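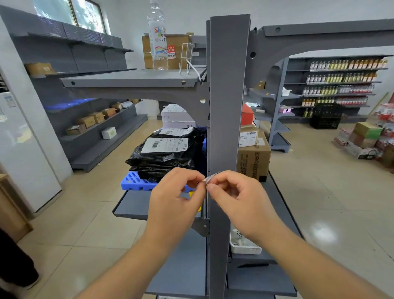

Drallum Upright Strips
For use with the Losiva shelf robot, all versions with the side reader

Pack contents: 127 folded paper strips, white, 2 alcohol wipes, one position sheet
Part group: Losiva setup and spares
Supplied by: Yuen

The Losiva finds its place in an aisle by reading strips fixed to the shelf uprights. Without them it will drive, but it won't know which bay it has stopped at and it will refuse to pick. Each new robot comes with enough strips for a small stockroom. This pack is for adding bays, replacing worn strips or starting again after the shelving has been moved.

The strips are made for metal gondola uprights. They will also stick to painted wood, though we don't recommend it for a permanent job. They are not for use in freezers or outdoors.

Before you start

Switch the robot off at the key and leave it on its dock. Print the bay list from the Akik setup screen, or copy it out by hand. You don't need to empty the shelves, but move anything that hangs over the front of an upright.

Wipe each upright with a dry cloth and then with one of the wipes. Old adhesive comes off with a plastic scraper. Let the metal dry before you put anything on it.

Fitting a strip

Use both hands. Hold one end of the strip against the edge of the post, pull it level with the other hand and press from the middle outwards. The fold should sit on the corner of the post, with the printed half facing the aisle. A strip that is a few millimetres too high or low does no harm. One that leans will be read late, and the robot will creep past the bay and come back.

Fit one strip to each upright, all at the same height. The height is on the position sheet and depends on which mast you have. On the short mast it is usually just under a shelf, so check that a shelf bracket doesn't cover the print.

Don't put tape over a strip. Clear tape shines under ceiling lights, and it is the most common fault we are called about.

Work along the aisle in the order of the bay list and tick each bay as you go. If you spoil a strip, cross its number off and use a blank from the back of the pack. Two strips with the same number will stop the robot wherever it meets the second one.

Teaching the aisle

1. Turn the key on and wait for the steady light.
2. On the Akik screen choose Aisles, then Teach.
3. Walk behind the robot while it makes its slow run. Keep the floor clear of crates and cartons.
4. At the end of the run the screen shows the strips it has found. Compare this with your list.
5. If a strip is missing, clean it, press it flat and run the aisle again. You only need to repeat that aisle.
6. Choose Save. The old map is overwritten.

Looking after the strips

Dust them when you dust the shelves. Every 8 weeks, open the reader log and look for any bay marked "weak". A weak strip still works but should be changed at the next quiet hour. Bays near a door or at trolley height tend to go first.

When you change a strip, keep the same number and you can skip the teaching run. Send the robot to that bay once from the screen to confirm it.

If a whole aisle goes weak together, the strips are probably fine. Clean the reader window on the side of the robot with a soft cloth and water, no spray. If that makes no difference, the reader bracket may have been knocked. There are 2 screws under the side cover. Loosen them, set the bracket against its stop and tighten again by hand.

Common faults

Robot stops short of the bay: strip fitted to the wrong face of the post.
Robot passes the bay and returns: strip leaning or lifting at one end.
Screen shows "double": same number used in another bay.
Screen shows "no map": teaching run not saved.
Strip falls off overnight: post was greasy or still damp. Clean it and use a new strip.

Notes from the service desk

Asif Shaikh, who looks after Losiva installations, asks that you keep the position sheet with the robot's papers. It has the mast height on it, and he will want that when you ring.

Packs sold before October had the blanks at the front. They are otherwise the same and can be mixed with the current ones.

Ordering

Sold by the pack only. We can print your own bay numbers if you send the list with the order. Printed packs can't be returned. For large sites, or for shelving with round posts, contact Sheyla Salazar at Yuen before ordering, as round posts need the clip-on holder.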